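Two grippers, one long afternoon
September 2021

At Lasance they have been trying out a pair of grippers, one black with angular jaws, the other white with tall tapered fingers, and it's hard not to get swept up in it! 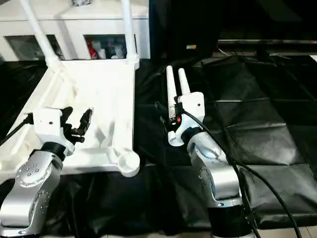
Grip isn't the hard bit, according to Toom, it's letting go cleanly, and any test that only counts pick-ups will flatter the wrong hand. Fair enough, so the Madau trial scores both: 16 objects, 9 goes at each, with every release marked too. I loved watching the black one work (all those joints!), but on thin packets I'd back the white. The full run, over 2000 grasps, starts next.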